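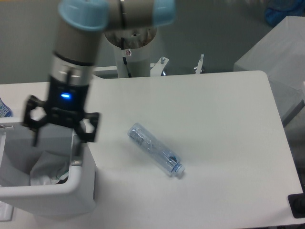 By the Jurnudley Paper Room | Newsletter, 13th September

We are back at the vats! The Paper Room opened again last week after the summer break, and the first evening of sheet-making was so cheerful that we went home late with pulp in our shoes. If you've been meaning to try making paper and keep putting it off, fall is a lovely time to start. There's junk mail on every doormat, the garden is full of dry stalks and seed heads that want using, and the radiators will be on soon, which makes drying much easier for anyone in an apartment.

A lot of new readers joined us over the summer, so we're going back to the beginning in this issue. Regulars, please stay, there's a bit about onion skins near the end.

Start with the paper you already have. Envelopes are wonderful (take out the windows), and so are old class notes, brown bags, egg cartons and the backs of printed drafts. Newspaper gives a soft gray sheet that some people adore, though it yellows quickly. Glossy magazines are stubborn and leave you with a dull, slightly chalky result, so keep those for collage. Tear everything by hand into pieces the size of a postage stamp. Scissors make a clean edge that holds the water out, while a torn edge drinks it up, and tearing is a very pleasant job to do in front of the TV.
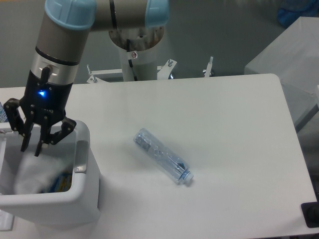 Soaking is the part people rush, and it makes more difference to the finished sheet than any fancy mold. Overnight is the minimum for envelopes, and egg cartons like two full days. You want something tall enough that the scraps sit well under the water and can be stirred without slopping over the side. A white plastic waste bin, like the one at lower left, is just the sort of thing we'd pick, and the color is a real help: against white you can see straight away if a red flyer has bled its dye into the batch. Buy a new one and keep it for pulp only. Hot tap water speeds things up. Give it a stir before bed and another with your morning coffee, and when a scrap falls apart between your fingers, you're ready for the blender.

Blend in short bursts, with much more water than pulp. We use an old Koler that came from somebody's attic and has been going strong since February. A long blend gives a smooth, even sheet that takes ink well. A short one leaves flecks and little islands of type, and if you're lucky you get half a word floating in the corner. I love those! One of my favorite sheets from last winter says "gently" near the edge, and it has been on my fridge ever since.

For the mold and deckle, two matching picture frames will do. Staple window screen tightly across one of them and leave the other open. Dip both into the vat at a slant, bring them level under the surface, lift straight up and give a small shake side to side while the water drains. Then hold still. Your first sheets will be thick on one side and full of holes on the other, and they can all go back into the vat, so have fun with them. 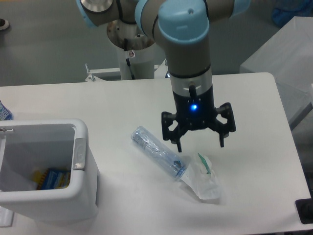 Color notes by the Udeo Dye Table

Now for those onion skins. We have been saving them in a paper sack since spring, and they give the warmest color of anything in the kitchen. Simmer the dry outer skins in a big pot of water for an hour, let the pot cool, strain it, and use the liquid in place of plain water when you blend. Yellow skins give a range from straw to deep amber. Red ones lean toward a brownish pink, and once, to our delight, a mossy green that we have never managed to get again.

Black tea works too, and so does the water from black beans, though the blue fades fast on a sunny wall. Keep those sheets in a drawer or inside a book.

Petals are best added at the vat. Marigold and cornflower hold their color nicely. Rose petals turn brown every time, which can be pretty if you're expecting it. Go easy with the quantity, and press each sheet between old towels before you peel it off, or the petals will lift away with the cloth.

If you want to write on your paper with a fountain pen, stir a spoonful of liquid starch into the vat just before you begin. Let the finished sheets dry flat under a heavy book.

Next month the Dye Table moves on to walnut husks. Bring gloves and an apron you don't care about.

We use cookies to remember your newsletter settings. Accept | Manage choices

Recent items
Three easy folds for a pocket notebook
What to do with a torn screen
Drying racks for small kitchens
Kvaran sheets: a visit to the winter fair
Reader letters: cotton rag or old jeans?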